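**FOR IMMEDIATE RELEASE**
19/02/2024

# Rodel Housing Association Adopts New Interior Door Standard for All Homes and Shared Buildings

*Lever handles, wider openings and quieter closing to be fitted under a program running through September*

RODEL. The Rodel Housing Association today announced the adoption of a single standard for interior doors across every home and shared building in its care. The standard replaces the separate rules that each of the association's districts has followed until now. It sets requirements for handles, opening widths, door closers, trim and paint, and it will apply both to new construction and to the replacement of doors in occupied homes.

Work under the new standard will be carried out by Asadi Joinery, with hardware supplied by Lamov. The first phase covers 52 homes in the Stendis district, together with the shared hallways and meeting rooms that serve them. Residents of those homes will receive written notice of their appointment before any work begins.

"A door is something a resident uses dozens of times a day, and for many of our residents it has become harder to use than it should be," said Humaira Tarar, executive director of the association. "Round knobs, heavy closers and narrow openings were accepted for a long time as part of an older building. The board has decided that they will be replaced in a planned way, district by district, at no charge to the people who live there."

## Lever handles throughout

The most visible change is the end of the round knob. Under the standard, every interior door must have a lever handle that can be worked with a closed fist, an elbow or a forearm. The lever must return to its resting position without sticking, and its end must be shaped so that sleeves and bag straps do not catch on it. Locks on bathroom doors must be able to be released from the outside in an emergency.

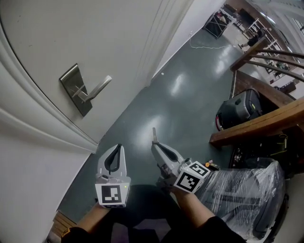

*White interior door with a brushed stainless-steel lever handle.*

The association reviewed its repair records before settling on these requirements. Loose knobs, worn latches and doors that would not stay shut made up a large share of the calls received from residents over the age of 65, and many of the same doors had been visited more than once. In most cases the fault lay in the latch and not in the door itself. The standard therefore permits existing doors to be kept where they are sound, with only the handle, latch and strike plate being changed.

Where a door is kept, the old holes must be filled, sanded and painted before the new hardware is fitted. Cover plates may not be used to hide damage to the face of a door. Asadi Joinery will inspect each door in advance and give the association a written recommendation to repair or replace.

"We asked for the right to make that decision at each door," said Rosine Joly, contracts manager at Asadi Joinery. "Some of the older doors in Stendis are better made than what we could buy to replace them. Others have been trimmed at the bottom so often for new flooring that there is nothing left to work with."

## Clear openings and level floors

The standard also sets a minimum clear opening of 90 centimeters for front entrances and for any door leading from a shared hallway. The measurement is taken between the face of the open door and the opposite stop, which is how residents using wheelchairs and walkers experience the opening. Previous district rules measured the width of the door panel, and the usable space was often smaller than the figure on the drawing.

Inside individual homes, openings will be widened where the wall allows it. Where a wall carries load, the association will first consider offset hinges, which let the door swing clear of the opening. Any structural change will require the approval of the association's building engineer, Sandrine Boyer, and will be scheduled separately from the main program.

Raised thresholds will be removed from all interior doorways. The change in level between two floor finishes may not exceed 2 millimeters after the work is finished. Where this cannot be met at once, the contractor must fit a sloped strip and record the location for later correction. 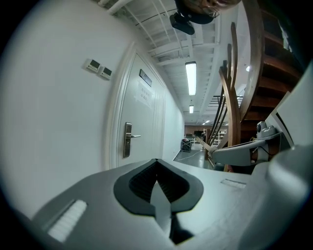
Door closers in shared hallways will be adjusted or replaced so that a resident can open the door with light, steady pressure. Each closer must bring the door fully to the latch without slamming. Fire doors will remain fire doors in every case, and their closers will be tested and tagged after adjustment. The association reminds residents that fire doors must not be wedged open at any time, including while work is under way nearby.

## Noise, paint and trim

Noise from doors was the second most common subject raised at the district meetings that came before the board's decision. In response, the standard calls for soft seals in the frames of all bedroom doors and all doors onto shared hallways. Latches must be of a quiet type, and the supplier has been asked to provide replacement seals in sealed packs so that maintenance staff can fit them without a return visit.

Doors, frames and trim will be painted in a washable white finish. Residents who have painted their own doors in another color may keep that color on any door that is not being replaced, provided the paint is in good condition. Requests should be made to the district office before the inspection visit.

Josiane Texier, who represents Stendis residents on the board, welcomed the decision.

"The people I speak for did not ask for anything grand," she said. "They asked for doors that open when their hands are full, that close without waking the baby next door, and that look cared for. I am pleased that the standard was written with them at the table, and I will be following the work closely as it reaches each building."

## What residents can expect

Each home will be visited twice. At the first visit, an inspector will measure the doors and note any repairs. At the second, a team of joiners will carry out the work, which is expected to take 4 hours in a typical home. Residents are asked to clear the space behind each door before the team arrives and to keep pets in a room where no work is planned. Help with moving furniture is available on request.

No home will be left overnight without a working bathroom door or a secure front door. If a part is missing or damaged, the team will refit the existing hardware before leaving and arrange a new appointment with the resident.

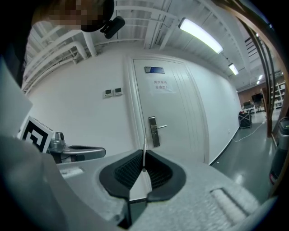
Old handles, hinges and closers will be collected by the contractor and sent for metal recycling. Doors in good condition will be offered to the association's own workshop, where they can be cut down for storage cupboards and meter closets. Residents who wish to keep a door or a handle that they bought themselves should say so at the first visit.

Residents who rent will see no change in their monthly payments as a result of the program. The cost will be met from the association's planned maintenance fund, which was set aside for this purpose in the current budget. Owners of homes in mixed buildings may choose to join the program at the contract price for doors inside their own homes. Doors in shared areas will be covered in full by the association.

## Schedule

Inspection visits in Stendis will begin once notices have been delivered. Work in the first phase is due to be completed in September, after which the board will receive a report on cost, repair calls and resident comments. The order of the remaining districts will be decided on the basis of that report.

"We have written the standard so that it can be corrected," said Ms. Tarar. "If the first phase shows that a requirement is too strict, or not strict enough, the board will amend it before the next district begins."

## About the Rodel Housing Association

The Rodel Housing Association is a nonprofit owner and manager of rental and mixed-ownership homes. It is governed by an elected board that includes resident representatives from each of its districts.

**Media contact**
Jacqueline Renaud
Communications Office
Rodel Housing Association

Copies of the interior door standard are available in regular and large print from the Communications Office and from all district offices.

\###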